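Handheld grippers: what we learned from swapping the fingers

The last issue mentioned that we were changing the fingers on the handheld grippers, and several readers wrote to ask what we tried and what we ended up with. The short version is that we kept the padded fingers with the dotted texture and dropped the smooth ones. The longer version takes up the rest of this item.

Wandbridge has used handheld grippers since last fall to record household tasks for the Cronin arm. A person holds one gripper in each hand and does the job: puts a bottle back on a shelf, hangs up a bag, moves a cap from one hook to another. A wide-angle camera on each gripper records the view past the fingers. The recordings are then used to train the arm, which carries the same fingers, so whatever we choose for the hand tool we have to live with on the arm as well.

Until February we used two kinds of fingers without much of a plan. Some pairs had smooth rubber pads and some had textured ones, and people took whichever pair was charged and on the bench. Gunnlaugur Kragh went through the old recordings and found that drops were not being marked the same way by everyone, so there was no fair way to compare the two. We decided to run the comparison properly.

The setup

We chose tasks from the shelving room because it has a good mix of shapes and weights. Spray bottles are awkward in a useful way: the neck is narrow, the body is wide, and the weight shifts as the liquid moves. Fabric bags fold away from the fingers. A kettle has a handle that can be taken from above or from the side, and people disagree about which is right. We asked everyone to do it their usual way and say which they had used.

Each operator worked with both finger types in the same session, switching halfway. Half of them started with smooth pads and half with textured. The room stayed furnished as normal and people came and went. We logged 2226 grasps in all. A grasp counted as failed if the object slipped out, turned far enough that it had to be put down and picked up again, or was knocked over on the approach.
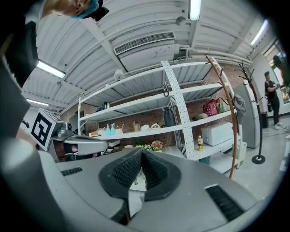
View past the textured fingers toward the shelving, with the second gripper and its marker at left.

Results

Smooth pads failed 413 times. Textured pads failed 300 times. Both types were used for the same number of grasps, so the two figures can be compared directly.

Most of the difference came from bottles and from anything with a hard, curved side. With the smooth pads, a bottle would often start to rotate once it was lifted clear of the shelf, and the operator would squeeze harder to stop it. That works for a person. It is a poor thing to teach an arm, which will learn to squeeze hard every time, including on a paper bag.

On fabric there was almost nothing between them. A bag handle that is properly between the fingers stays there with either pad, and one that is only caught by the tip falls out with either pad. Two operators said the texture made it easier to drag a fold of cloth toward them before closing, but we did not measure that.

The textured pads were worse at one thing, letting go. Light objects such as a cloth cap sometimes stayed with one finger after the grip was opened and had to be shaken loose. We did not count this as a failure because the object had already reached its place, though Wolfram Rathjen thinks we should have. He has asked for release to be scored separately next time, and it will be.

The camera question

We had also planned to compare two lens settings, a full wide view and a cropped one. The cropped view is easier on the eyes when you review it, and straight things such as shelf edges look closer to straight. But it loses too much at the sides. The marker on the other gripper drops out of view as soon as the hands move apart, and we need that marker to know where one hand is compared with the other. With the wide view it stays visible for far more of the task. Shelves look bent and the ceiling takes up a good part of the picture, and the training software does not mind either.

So the wide view stays. Anyone reviewing recordings who finds it tiring can use the flattening option in the Zukent viewer, which changes only what is shown on screen and leaves the file alone. Please check that the option is off before exporting still pictures for the marker check, as we had a batch come back with bad positions in the trial's first week and that was the cause.

Wear

Rubber pads wear at the tips first. After the trial the texture on the busiest pair was still easy to feel over most of the inner face but had gone shiny at the last bit of the tip. We do not yet know how long a pair lasts. From now on each pair has a number written on the back of the finger, and the number goes in the session log along with the operator's name. If you swap a pair partway through, write down both.

Dumia, who supply the pads, offer a softer grade with the same pattern. We have a set on order and will try it on the bottle tasks only. A softer pad ought to hold curved surfaces better and will probably wear faster, and we would like to see how much of each before ordering more.

What changes for operators

All handheld grippers now have textured pads. The smooth ones are in the bottom drawer of the tool cabinet and should stay there unless you are repeating part of the trial. Close the grip fully once before you start recording so the software has a zero point for the finger opening. Keep your fingers clear of the vent grilles, particularly in long sessions.

The next step is to run the same tasks on the arm using only recordings made with textured pads. Gunnlaugur has the training job set up and is waiting for machine time. The full table, broken down by object, is in the shared folder under the trial name. If you took part and your notes are still on paper, please hand them to Wolfram.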